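Loudness Normalisation Has Not Fixed the Hard Rock Master

September 29, 2022

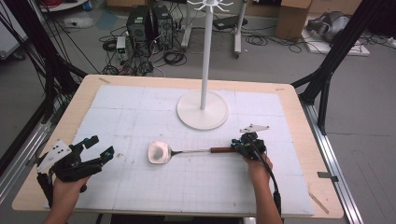
A spatula held by its brown handle over a gridded mat, with a white mug tree behind.

The argument for loudness normalisation was simple. Once streaming services turned every track down to a common level, there would be no commercial advantage in a crushed master, and engineers would go back to leaving some peak-to-average ratio in the mix. Normalisation has been standard long enough to judge the result. In hard rock and metal, the masters are as dense as they were before.

Jornton's April album is a convenient case. I bought the download and the vinyl and measured both. The download runs to 46 minutes, and on its loudest track the short-term peak-to-loudness ratio sits at 7 dB. The snare has a crack on the intro, where it plays alone, and loses it the moment the two rhythm guitars enter. Played back with normalisation on, the song is turned down, so the listener gets the flattened transient with none of the level it was traded for.

Defenders of this approach say that limiting is part of the sound. I accept that up to a point. Distorted guitar is already a compressed source, and a bus compressor working gently across it can help a mix hold together. A limiter shaving the kick on every downbeat is a different process. It adds intermodulation in the low mids, exactly where a down-tuned guitar and a picked bass are already competing, and no playback setting can remove it.

The vinyl cut is better, although the usual caution applies. Measured dynamic range on a record is inflated by the phase behaviour of the playback chain, and a higher figure does not prove a separate master was used. In this instance the cymbals decay differently and the vocal sits further back, which does suggest one. If a more open version exists, I would like to be able to buy it as a file.

Smaller acts have less excuse and often do better. The Guronano EP was mastered with obvious restraint, and the floor tom in the second song has real weight at ordinary listening levels. Mwaipopo's live set is rougher, with audience mics that smear the stereo image, but the drums keep their colour and the quiet passages stay quiet. Neither release sounds weak beside Jornton once the levels are matched.

Labels could deal with this cheaply. Jestar already prints the mastering credit on its sleeves. Adding integrated loudness and true peak to the same line would cost nothing and would let buyers compare a reissue with the original before paying for it. It would also show bands what was done to their mixes after approval, a stage many of them hear only on a laptop or in a van.

Until then, my practice is to match levels by ear within a decibel, listen to the first chorus of each version, and buy whichever one still has a snare drum in it.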